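살림 게시판 > 세탁/정리
제목: 검은 빨래를 침대에서 개는데 이불에 먼지가 옮는 건지 옷에 먼지가 옮는 건지 모르겠습니다

작성자: 소나기밥
조회 400 | 댓글 7

겨울 되면서 검은색 빨래가 확 늘었습니다. 양말, 목폴라, 기모 바지, 무릎담요까지 거의 다 검은색입니다. 방이 좁아서 따로 갤 자리가 없고 건조대에서 걷으면 바로 침대에 쏟아 놓고 갭니다. 문제는 다 개고 나면 검은 옷에는 흰 보풀이 붙어 있고, 흰 이불에는 또 검은 실밥이 떨어져 있다는 겁니다. 어느 쪽이 먼저인지를 모르겠어요.

세탁은 일주일에 두 번, 검은 것만 모아서 찬물로 돌립니다. 세제는 Steltis 액체형 쓰고 섬유유연제는 넣을 때도 있고 안 넣을 때도 있습니다. 세탁기 먼지 거름망은 지난달에 새로 갈았습니다. 건조기는 없습니다.

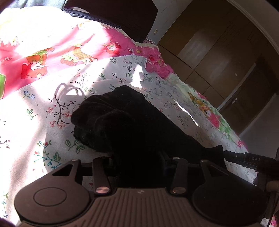
처음에는 세탁기 문제라고 생각해서 통세척을 두 번 했습니다. 거름망 갈고 나서 며칠은 괜찮은 것 같더니 다시 똑같습니다. 건조대에 걸려 있을 때는 깨끗해 보이는데 침대에서 개고 나면 붙어 있으니까 지금은 침구 쪽을 의심하고 있습니다. 이불은 흰 바탕에 잔꽃무늬가 있는 거고, 그 위에 덮는 누비이불이 두 장 더 있습니다. 전부 산 지 꽤 된 것들입니다.

궁금한 건 세 가지입니다. 침대 위에서 개는 것 자체가 문제인지, 깔개를 하나 깔면 나아지는지, 검은 옷에 붙은 걸 제일 덜 귀찮게 떼는 방법이 뭔지. 돌돌이는 이미 씁니다. 다만 기모에는 잘 안 먹습니다.

댓글 1
작성자: 보리차세병

침대에서 개지 마세요. 답은 그겁니다. 면 이불은 오래되면 표면에 잔털이 일어나고 기모나 벨벳 종류는 그걸 다 물고 올라옵니다. 식탁이든 바닥이든 매끈한 데서 개면 됩니다.

그리고 유연제는 넣었다 안 넣었다 하지 말고 검은 빨래에는 아예 빼보세요. 저는 빼고 나서 덜 붙습니다. 수건은 원래 안 넣었고요.

댓글 2
작성자: 언덕위철물

윗분 말씀에 절반만 동의합니다. 저는 십 년 넘게 침대에서 개는데 별문제 없습니다. 허리가 안 좋아서 바닥에 앉아 개는 게 안 되는 사람도 있어요. 침대 높이가 딱 맞습니다.

유연제는 저는 반대입니다. 안 넣으면 겨울에 정전기 때문에 더 붙습니다. 건조한 집이면 특히 그렇습니다. 가습기를 먼저 확인해 보시고, 세탁할 때 뒤집어서 넣는지도 확인해 보세요. 뒤집는 것만 해도 겉면이 다릅니다.

댓글 3
작성자: 소나기밥 (글쓴이)

답변 감사합니다. 바지랑 목폴라는 뒤집어서 넣고 양말은 그냥 넣습니다. 양말까지 뒤집을 생각은 못 했습니다.

식탁은 접이식인데 폭이 좁아서 바지 하나 펴면 끝입니다. 바닥은 머리카락이 있어서 더 심할 것 같고요. 그래서 웬만하면 침대에서 해결하고 싶습니다. 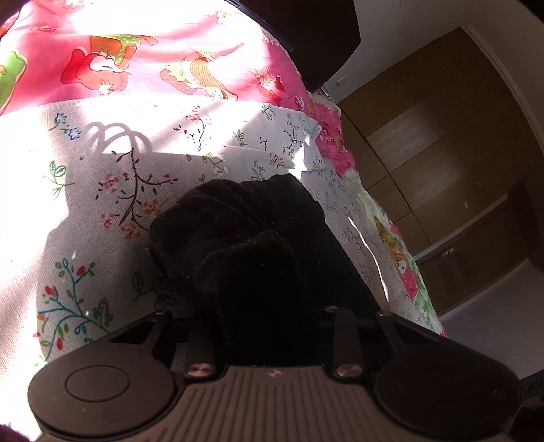
오늘은 오전에 걷자마자 하나씩 펴 봤습니다. 걷을 때 건조대 앞에서 한 번씩 털었는데 털 때는 뭐가 날리는 게 안 보였습니다. 그런데 침대에 올려놓고 보니 햇빛 받는 위쪽 가장자리에 보풀이 희미하게 보입니다. 접힌 안쪽은 그냥 까매서 있는지 없는지도 모르겠습니다. 형광등 밑에서 갤 때는 저 정도면 깨끗한 줄 알고 그냥 서랍에 넣었을 겁니다. 분홍 캐릭터 이불은 조카 줄 때 쓰던 건데 올해부터 제가 겨울에 겹쳐 덮고 있습니다. 이게 원인일 수도 있을까요?

댓글 4
작성자: 보리차세병

캐릭터 이불 프린트된 면은 보통 매끈해서 덜 빠집니다. 뒷면이 뭔지가 중요해요. 뒷면이 극세사나 털 종류면 그게 범인일 가능성이 높습니다. 뒤집어서 손바닥으로 세게 한 번 문질러 보세요. 손에 뭐가 묻어나면 빨아야 합니다.

그리고 철물님, 유연제가 정전기 줄이는 건 맞는데 섬유에 막이 생기면 보풀이 헹굼 때 안 빠지고 남습니다. 제 경험으로는 그렇습니다. 정전기는 헹굼에 구연산 조금 넣는 걸로도 저는 충분했습니다.

댓글 5
작성자: 언덕위철물

구연산으로 정전기가 잡힌다는 건 저는 체감 못 했습니다. 집마다 다르겠죠. 물 차이도 있을 거고.

글쓴이님, 이불이 몇 겹인지가 문제일 수 있습니다. 세 장을 겹쳐 놓고 그 위에서 개면 이불끼리 비벼지면서 계속 먼지가 납니다. 갤 때만이라도 위에 덮는 두 장은 발치나 머리 쪽으로 밀어 두세요. 창이 있는 방이면 낮에 하는 것도 추천합니다. 검은 옷은 밤에 개면 안 보입니다.

댓글 6
작성자: 소나기밥 (글쓴이)

두 분 말씀 다 해봤습니다. 열흘 정도 걸렸고 길어서 나눠 적습니다.

뒷면 확인

누비이불 두 장 다 뒤집어서 문질러 봤습니다. 분홍색은 거의 안 묻어났고 노란색은 손바닥에 하얀 게 묻어났습니다. 산 곳은 Stoyanova라는 동네 이불집인데 지금은 문을 닫아서 소재를 물어볼 데가 없습니다. 라벨은 글씨가 다 지워졌습니다. 노란 것만 따로 단독 세탁을 두 번 했고, 두 번째 돌렸을 때 거름망에 나온 양이 첫 번째의 반도 안 됐습니다.

이불 밀어 두기

분홍색이랑 곰 그림 있는 노란색 둘 다 머리 쪽으로 밀어 놓고 아래 꽃무늬 이불만 남긴 상태에서 갰습니다. 원래는 장롱에 넣었다 꺼내려고 했는데 갤 때마다 그렇게는 못 하겠더군요. 밀어 두는 건 몇 초면 되니까 계속할 수 있을 것 같습니다. 꽃무늬 이불은 울퉁불퉁하면 양말이 골 사이로 들어가서 손으로 한 번 펴 주고 시작하는 게 좋습니다. 펴다가 또 문질러지는 건 어쩔 수 없고요.

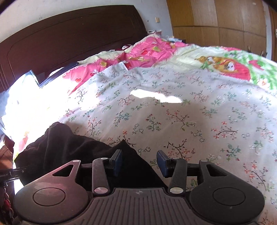
세탁 쪽에서 바꾼 것

양말까지 전부 뒤집었습니다. 유연제는 일단 뺐습니다. 한 번에 넣는 양도 줄였습니다. 전에는 통에 꽉 차게 넣었는데 지금은 반 조금 넘게 넣습니다. 대신 횟수가 한 번 늘었습니다. 물값은 아직 고지서가 안 나와서 모르겠습니다. 헹굼은 한 번 추가했습니다.

보풀 떼는 도구

Hetum에서 나온 천 브러시를 52번 버스 종점 쪽 마트에서 샀습니다. 한 방향으로만 쓸어야 되는 물건입니다. 반대로 쓸면 떼어 낸 게 도로 붙습니다. 기모 바지에는 돌돌이보다 낫고 양말에는 비슷합니다. 목폴라는 골지라서 골 안에 낀 건 둘 다 안 됩니다. 그건 그냥 테이프로 찍어 냅니다.

지금까지는 확실히 줄었습니다. 다만 한꺼번에 여러 개를 바꿔서 뭐가 들은 건지는 모르겠습니다.

댓글 7
작성자: 솜이불졸업

늦었지만 방법 하나 보탭니다. 저도 원룸이라 침대에서 개는데 깔개를 씁니다. 두꺼운 건 필요 없고 안 쓰는 면 베갯잇을 뜯어서 이어 붙이거나 얇은 테이블보면 됩니다. 저는 폭 약 200센티짜리 테이블보를 반으로 접어서 씁니다. 중요한 건 검은 빨래용이랑 흰 빨래용을 따로 두는 겁니다. 같은 걸 쓰면 결국 서로 옮깁니다.

순서는 이렇게 합니다.

큰 것부터 넓게 펴서 깔개 한쪽에 몰아 둡니다. 바지나 담요 같은 거요. 그다음에 작은 걸 하나씩 집어서 끝을 잡고 위로 들어 올립니다. 바닥에 대고 비비면서 펴지 말고 든 채로 길이를 펴는 겁니다. 양말은 입구 쪽을 잡으면 알아서 늘어집니다. 그 상태로 훑어보고 붙은 게 있으면 떼고, 없으면 바로 접습니다.
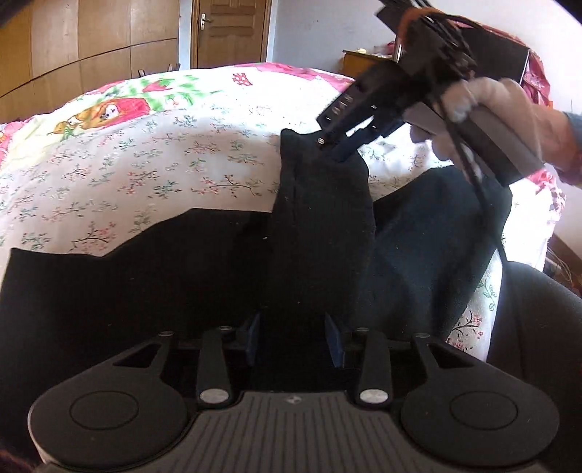

사진: Charmaine Nkuna

작은 걸 들어 올려서 세로로 늘어뜨리면 접혀 있던 데가 보입니다. 뭉친 채로 위만 쓸면 접힌 안쪽은 그대로 서랍에 들어가거든요. 큰 것들은 그동안 침대에 펼쳐 놓은 채로 둬도 됩니다. 저는 큰 걸 제일 마지막에 갭니다. 먼저 개 놓으면 작은 거 털 때 떨어진 게 다 그 위로 올라가서 두 번 일하게 됩니다.

장갑은 쓰셔도 되고 안 쓰셔도 됩니다. 손이 거친 분들은 기모에 손끝이 걸려서 올이 일어나니까 끼는 게 낫습니다. 단 검은 빨래에 흰 면장갑을 쓰실 거면 새것 말고 몇 번 빤 걸로 쓰세요. 새 면장갑은 그 자체로 보풀이 꽤 나옵니다.

깔개 털 때는 창밖으로 털지 마시고 욕조나 화장실에서 터세요. Celtovville 살 때 창밖으로 털다가 아랫집에서 올라온 적이 있습니다. 그 집이 그때 창문 바로 밑에 빨래를 널어 놨더라고요.

유연제는 저는 철물님 편입니다. 빼 봤는데 겨울에는 정전기가 너무 심해서 다시 넣었습니다. 정량의 절반만요.

추가 글
작성자: 소나기밥 (글쓴이)

깔개는 생각도 못 했습니다. 장롱 안에 안 쓰는 커튼이 하나 있는데 폴리에스터라 매끈합니다. 면이 아니어도 될까요? 양말 입구 잡고 드는 건 방금 해봤는데 확실히 안쪽이 보입니다. 지금까지 접힌 데는 거의 안 떼고 넣었던 것 같습니다. 서랍에 있는 것도 다 꺼내서 다시 봐야겠습니다.

유연제는 두 분 의견이 갈려서 12월 한 달은 빼고, 그다음 달은 절반만 넣어 보겠습니다. 결과는 여기에 이어서 적겠습니다.

추가 글
작성자: 솜이불졸업

폴리는 정전기 때문에 저라면 안 씁니다. 매끈해도 먼지를 끌어당겨요. 정 쓰실 거면 깔기 전에 물 묻은 손으로 한 번 쓸어 주고 쓰세요.

추가 글
작성자: 보리차세병

저는 커튼 괜찮다고 봅니다. 면 깔개는 그것도 언젠가 보풀 나요. 그리고 구연산도 한 번은 해보세요. 커튼이든 테이블보든 쓰고 나서 접을 때 안쪽으로 말아서 접으시고요. 펴 둔 채로 침대에 놔두면 거기서 또 자게 됩니다.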